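My April with the Cletik night cream 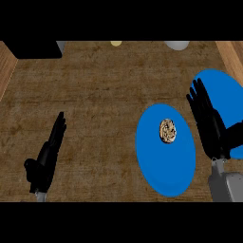
Filed under: Skin Care, Reviews

May 6, 2019

In winter my skin becomes very dry, mostly on the cheeks and next to the nose, and when spring comes it does not repair by itself. Foundation sits on it like flour. So at the end of March I went to the drugstore in Stutberg and bought the night cream from Cletik, the one in the small jar with the gray lid. I used it for the whole month of April and now I can write something about it.

First, the texture. It is thick, more like a balm, and you must warm it between the fingers before it will spread. I made the mistake to take too much on the first evening and I woke up with a shiny forehead and cream on my pillow. After that I took an amount like a pea, and for my face and neck it was enough.

The smell I do not love. It is a little like almond and a little like the soap in my grandmother's bathroom. It goes away after some minutes, but if you are sensitive to perfume, please try it in the shop before.

In the first week I saw no difference. In the second week the dry places near my nose became smaller, and my Dixit foundation (shade 2, I wear it already for years) did not break on the cheeks anymore. On my chin I got 4 small pimples. I cannot say if the cream did it or the chocolate from Easter. They left, and I continued, but I stopped putting the cream on the chin.

Before this I used the Hetov gel cream. It is lighter and it smells of nothing, and in summer I will go back to it. For cold months it was too weak for me, I had to put it two times in one evening.

Would I buy Cletik again? For winter yes. If your skin is oily I think you will not be happy with it. The jar is still half full, so it also lasts well.

Next time I want to write about lip balms, I have too many of them open in my bag. If you know a good one without menthol, write it to me in the comments.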